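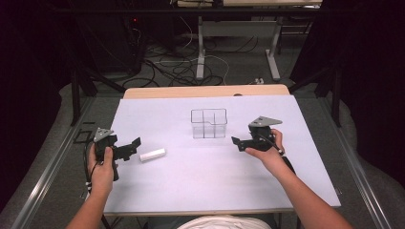

Notebook > Bench > Small parts sorting

Divided box, white board, December

Clear plastic box with partitions in the middle of the white board, short white cylinder lying on its side to the lower left of it. Board leaves a strip of the wooden top bare at the far edge; leave it like that, the Flulport tray sits there later.

Stock for the Pumia order: 50 cylinders, 40 to be boxed, remainder back to the drawer. One per compartment. Lid stays off until the labels are done.

Small black pieces by the left rail still to be sorted. Check against the Amundsen parts list, line 3,283.

To do: 2 more boxes from stores.

Rorkar workshop notes | Contact | Back to top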